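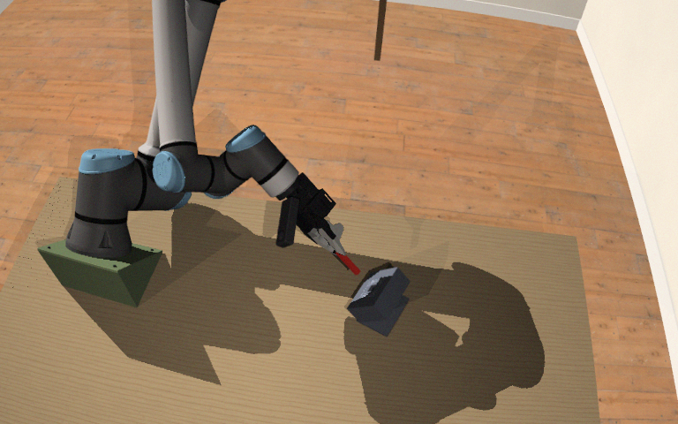
A simulated robotic arm on its green base, on a tan mat.

There is a particular kind of television commercial that makes you put down your sandwich. Last December the snack company Zindard ran one of those, and people in the town of Flastthorpe are still talking about it at the bakery counter, usually with one hand over their eyes.

If you missed it, the ad lasted less than a minute. A well-dressed young couple drives into a gray little town, hands out bags of Zindard crackers to the gloomy locals, and by the end everyone is dancing in the street in a sort of golden light. It was a cheerful tune, I'll give them that. The trouble was that the gray little town had a name on its welcome sign, and the name was Flastthorpe, a real place with a real main street and, as it happens, a very good dance hall of its own.

I drove out there in the spring, partly for this magazine and partly for the pie (I'd been told about the pie). What struck me was how little anybody minded the crackers. They minded the coats. The actors playing the townspeople had all been put in the same sad brown coat, and more than one person brought it up with me before I had even taken my own coat off, a blue one, thank goodness.
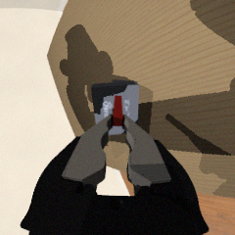

By then the complaints had already reached 2,545, most of them sent through the company's own website, and Zindard had done what companies do. First came a statement saying the ad was meant as a celebration of small towns. Then, nine days later, came a second statement that was a good deal shorter and used the word sorry. The ad disappeared, although of course it never really does, and you can still find copies of it with new and much ruder songs laid over the top.

I have written about advertising for a long while now, and I keep a soft spot for the second statement. The first one is nearly always written by people who love the ad and can't believe you don't. The second is written after somebody's mother has called. You can hear the difference right away, and so can the folks who buy the crackers.

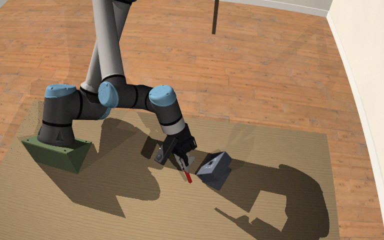

From the Culture & Advertising Desk

The part of the story I like best came afterward. Drerarham, the next town over and an old rival in everything from softball to Christmas lights, took up Flastthorpe's cause with real passion. Hubáček, the family bakery there, put a tray of homemade crackers in its window with a card reading "Not Gloomy, Just Busy," and sold out before lunch for six days running. Flastthorpe people drove over to buy them, which I gather had not happened in some time.

Zindard has a new campaign coming, and this one is set on a boat. I hope they've checked the name on the side.

Recent features
The Jingle That Wouldn't Leave My Kitchen
5 Apology Ads We Almost Believed
Who Picks the Music for Car Commercials?
A Fond Goodbye to the Mail-Order Catalog
When Mascots Retire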